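Rumor Editor (part-time, remote), Destell

Destell covers phones that do not exist yet. We also cover phones that exist but have not been admitted to, and cases for both. Our readers are patient people who want to know where the camera bump is going, and we would like to hire somebody to help us tell them.

The job is 12 hours a week, mostly mornings, with a strong chance of an evening when a case maker in another time zone uploads its catalog too early. You will work with Tài Đồng, who runs the desk, and with whoever else is awake.

What you would be doing

Reading the overnight pile. This is forum posts, shipping records, regulatory filings, parts listings and a great many renders made by teenagers with better software than ours. Most of it goes in the bin. You will write up what is left, in 6 short items a week, each with a line at the top saying how much we believe it and why.

Keeping the scorecard. Every rumor we run gets checked against the finished product once it ships. We publish the results, including the year we were very sure about a folding handset from Prekonik. It did not fold. It is still the most-read page on the site, and you will be answering mail about it.

Talking to sources. A few are good. One has sent us the same blurry back panel every September and sees no reason to stop. You will be polite to all of them, and you will never pay any of them.

Looking after Witkowska, our parts database. It holds 3,000 entries and was built by a person who disliked vowels in field names. Please do not apply if you are hoping to replace it in your first month. Everyone hopes that.

What we need from you

You can write a clear paragraph quickly. You know the difference between a leak, a guess and a press release wearing a hat. You can look at a picture of a plastic shell and say what it proves – often that somebody owns some plastic. You have published something somewhere, and a personal blog counts.

An engineering background is useful but not required. Strong feelings about button placement are tolerated.

What you get

$36 an hour, paid monthly. No stock, as there is no stock. Review phones go back to the people who sent them, though you may keep the cables. The contract runs for 6 months and then we both decide whether to carry on.

How to apply

Send two samples of your writing and a short note on a phone rumor you once believed and shouldn't have. Leave out the cover letter about your lifelong passion for mobile technology – we have read it. Finalists will be paid for a trial item, based on a packet of claims about the next Odovden handset. Some of the claims are true. We will tell you which afterward, assuming we know by then.

Applications are read in the order they arrive. Everyone gets an answer, even if it's a dull one.

Posted 2020-01-29

Contact: the jobs form on the Destell site | © Destell | Back to top

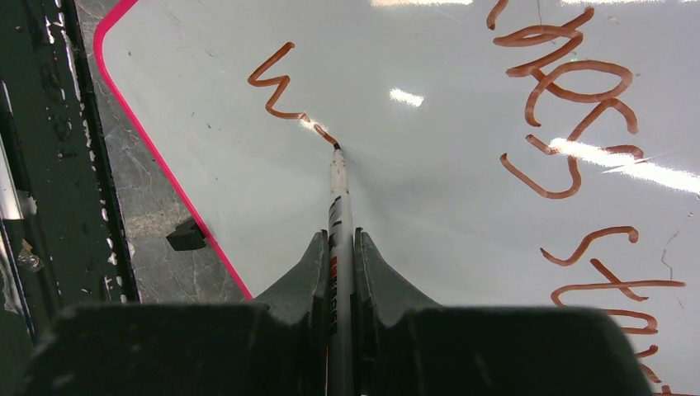 Tài Đồng would like it added that the trial item has a two-hour limit, that he will be timing it, and that the last person we hired went over and got the job anyway.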